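Brinero Clarero Arcade Stick

The Clarero is a wired lever-and-button controller for fighting games and older arcade titles. It replaces the first Clarero, which used a soldered harness. All inputs now run to a removable board through push-on connectors, and the lever and buttons can be changed without cutting wire.

The lever is a Baxter short-throw unit with a square gate fitted. An octagonal gate is included in the box. Spring tension is medium; stiffer springs are sold separately. 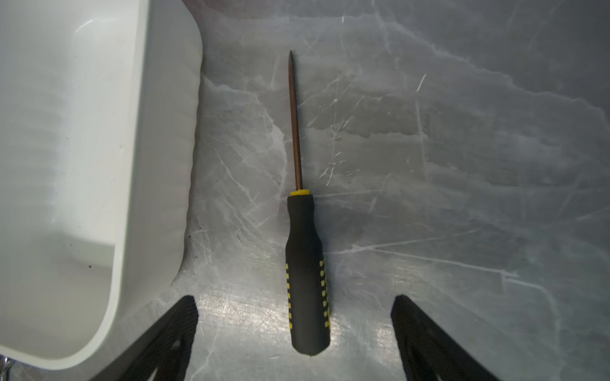

Buttons are snap-in, 30 mm on the play area and 24 mm for Start, Select and Home. The lock switch on the rear edge disables the smaller set during a match. It does not affect the lever or the main buttons.

The bottom panel is held by machine screws and opens on a hinge at the front. Disconnect the USB cable before opening it. When changing the gate, release the clips evenly and check that the lever returns to center before closing the panel. A gate that is seated unevenly will cause missed diagonals.
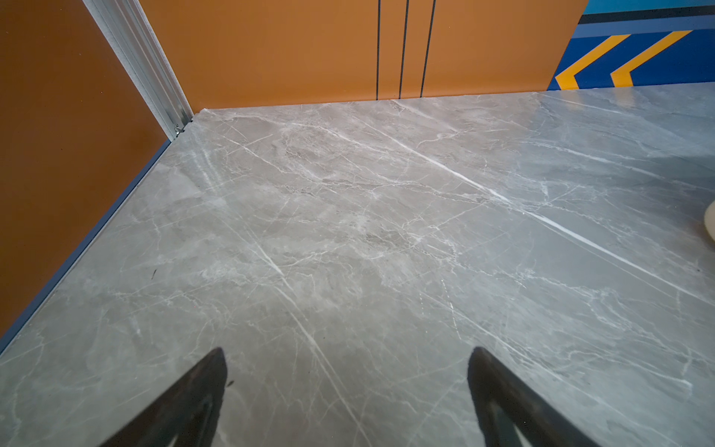
Opposing directions are resolved in firmware. The default is neutral: left plus right gives no horizontal input. Last-input priority can be selected by holding Select while plugging in. Some tournament rules do not allow it, so check before the event.

The board keeps 3 button profiles. Profiles are stored on the controller and stay in place after it is unplugged. Turbo is off in all of them by default and can be disabled permanently in the settings tool. 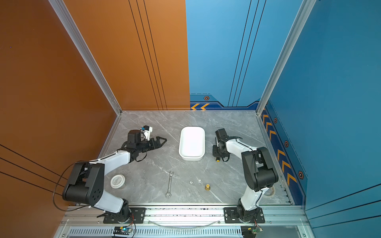
Catriona Dunbar writes that her unit dropped up-forward inputs out of the box, and that reseating the gate cleared it. She would like the octagonal gate fitted from the factory and finds the supplied cable too short for a couch setup. She has kept the stock springs.

The supplied cable is 2 m long and detachable. Longer cables work if they carry data as well as power. Charge-only cables will light the status LED but the controller will not be detected.

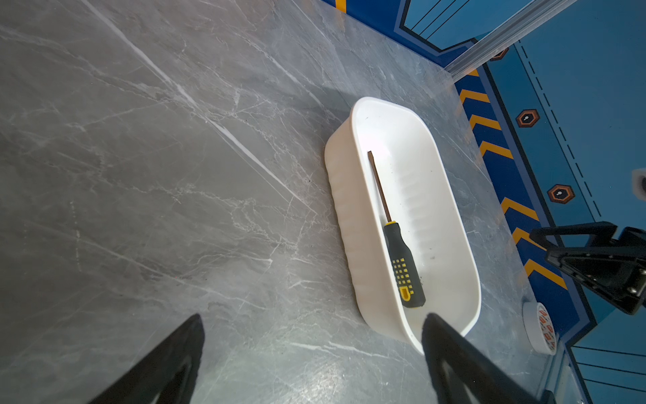 Older consoles need the Flatitmont adapter. Update the adapter before first use, as early versions read Home as Start.

Width: 35 cm
Depth: 21 cm
Connection: USB, wired only
In the box: controller, cable, octagonal gate, spare button caps

Related items
Flatitmont Console Adapter
Baxter Lever Spring Set
Brinero Snap-In Buttons, 30 mm
Clarero Carry Case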